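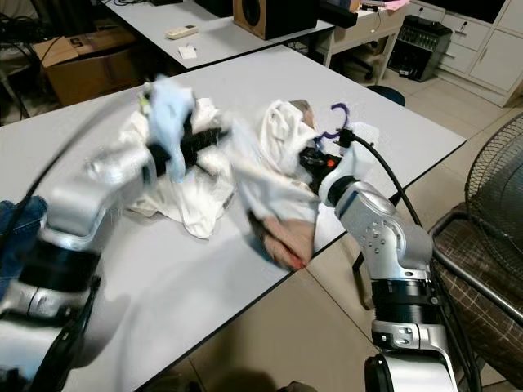 Page last changed: February 6, 2022

Households wanted for a washing trial

Badine Home Testing is looking for 200 households to wash their whites under instruction for six weeks and tell us, in writing and by posting us bits of cloth, what came of it.

We are doing this because of a claim. The claim is that modern detergents work so well in cold water that warm and hot washes are a habit we could all drop, with no loss of cleanliness, and that a scoop of booster will take care of whatever the detergent leaves behind. You have read it on the side of a box. You may have read it on your power company's website, or had it from your daughter. It could well be right. We'd like to see it done in ordinary laundries, with ordinary singlets and school shirts, before we repeat it in our own guides.

We've looked at the evidence that is easy to get hold of. Most of it comes from swatches of new cotton, stained by a technician, aged for a set time and washed in a machine that is serviced more often than anybody's car. The results are neat and the graphs go the right way. Very little of it involves a collar that has been worn on a hot bus in February, left in a basket until Thursday and washed with two tea towels and a bra. We don't say the lab work is wrong. We say it answers a question that people at home aren't asking.

What we want you to do

You'll wash two loads of white or nearly white things each week for six weeks. One load goes in cold, the other warm, using the settings we give you for your machine. The detergent comes from us in plain tubs marked with a letter. Some tubs contain Trirkex booster mixed through the powder and some contain the powder alone. You won't know which you have, and neither will the people scoring the cloth.

With every load you put in a test strip, a length of white cotton with stains already on it. Peg the strip out with the rest of the washing, let it dry, put it in its numbered envelope and keep it out of the sun. At the end of each fortnight you post us the envelopes. Postage is paid.

You also fill in a one-page sheet per load. It asks what went in, how full the drum was, where it dried and whether you'd be happy to wear or use the things as they came out. That last one is a yes or no. We tried a ten-point scale in our pilot and people gave everything a seven.

Please wash what you would have washed anyway. We don't want your best linen brought out for the occasion, and we don't want you scrubbing collars beforehand when you normally wouldn't. If you soak nappies, keep soaking nappies, and write it down. A messy load properly recorded is worth more to us than a tidy one put together to please us.

Who we're after

You need to be eighteen or over, do most or all of the washing in your home, and have your own machine or the regular use of a shared one. Front loaders, top loaders and twin tubs are all fine. Your machine needs a cold setting and a warm setting that you can choose yourself. Some newer machines have an automatic mode that picks the temperature without telling you, and if that can't be turned off we can't use your results.

We particularly need:

Households on tank or bore water. Nearly every claim we've read is silent on hard water, and we suspect the results will be worse.
People who live in flats and dry everything indoors.
Tradies, kitchen hands, nurses and anybody else who washes work whites.
Families with a child in primary school.
Share houses, provided one person will own up to being in charge of the envelopes.
People who think cold washing is nonsense, and people who have done it for years and won't hear a word against it. We'd like plenty of both.

We can't take anyone who works for a company that makes or sells detergent, whitegoods or laundry additives, or who lives with someone who does. If anyone in the house has eczema or reacts to enzymes, please sit this one out. The powder is an ordinary one, but you won't be able to read the label, and that's reason enough.

If you rent and the machine belongs to the landlord, that's fine. If you use a laundromat, ring us first, as some of them run warmer on "cold" than others.

What you get

A payment of $200 once all your envelopes and sheets are in. We know that this kind of notice usually offers a "chance to win", and we've never thought much of paying one person in a draw for work done by everybody. If you drop out partway you'll be paid for the fortnights you finished.

You also keep the leftover powder, and we'll tell you what was in your tub when the trial is over. You'll get the full report before it goes on the website, with your own household's results marked so that you can find them.

You won't get a free washing machine, a lifetime's supply of anything or a certificate.

Who is paying for it

A fair thing to ask, and we'd think less of you if you didn't.

The trial is paid for out of subscriptions to our guides. The makers of Trirkex offered to supply their booster at no charge and to "assist with messaging". We bought it off the shelf at the Medrano shop, at the shelf price, and we have the receipts. The plain powder was bought the same way. No manufacturer sees the results before our households do, and none has a say in whether they're published.

The test strips are stained and scored by Nerkach, a textile laboratory that we pay by the strip. They also do work for detergent companies. We would have liked a lab that didn't, and we couldn't find one that could handle the quantity. So the strips go to them with numbers only, in mixed order, and we slip in unwashed ones and duplicates to check that they score the same cloth the same way twice. They know we do this. They don't know which ones.

What might go wrong

We'd rather say it now than in a footnote to the report.

Two hundred households is a decent number for a kitchen-table outfit like ours, and it still won't settle the matter for every stain and every machine. "Cold" means something different in Hobart and in Darwin, so we're sending everyone a cheap thermometer to dip in the water at the tap. The thermometers aren't wonderful. We've checked them against a good one and thrown out the worst.

Six weeks may be too short to show greying, which is the complaint we hear most from long-time cold washers. We've kept funds aside to ask a smaller group to carry on, if the first results give us any cause to. You can say no to that and still be paid for the first part.

People who sign up for a washing trial are also likely to be fussier about their washing than people who don't. There isn't a lot we can do there apart from asking the less fussy to apply. If you've read this far with a faint sense that you are not the type, you're very much the type.

Finally, the yes-or-no question at the end of each sheet can't be blinded. You'll know which load went in cold. If the strips say one thing and the sheets say another, we'll print both and let readers make up their own minds.

Your privacy

We need your name, postal address, a phone number and the make of your machine. Your name is kept apart from your results and goes no further than our office. We'll delete your contact details after the report is out unless you ask us to hang on to them. We won't be asking about your income, your power bill or how you vote, and if anybody rings you claiming to be from the trial and asks for bank details over the phone, hang up. Payments are arranged by post.

How to apply

Write to Noemí Bañuelos at the Badine office, or use the form on the contact page and put "washing trial" in the subject line. Tell us:

who lives at your place, and the ages of any kids
what machine you've got and how old it is, if you know
where your water comes from
where you dry your washing
what you usually wash whites in at the moment, cold, warm or hot, and why

Keep it to half a page. There's no right answer to the last one, and we won't mark you down for "because Mum did".

If your letter puts you on our list, you'll get a call to go over the details and check that the settings on your machine will do. Tubs, strips, envelopes and thermometer follow in one parcel. It's bulky and won't fit in a letterbox, so let us know if there's a neighbour or a workplace that can take it in.

Questions about the method, including the unfriendly ones, should go to Wenceslao Carrillo, who drew up the plan and is happy to send you the whole thing. It's eleven pages and has a good deal in it on lint. Several readers have already written to tell him that the scoring of tea stains is flawed, and two of them were right, so that part has been changed.

Applications stay open until we have our 200 households. Once the places are filled we'll say so at the top of this page and keep a short reserve list for dropouts.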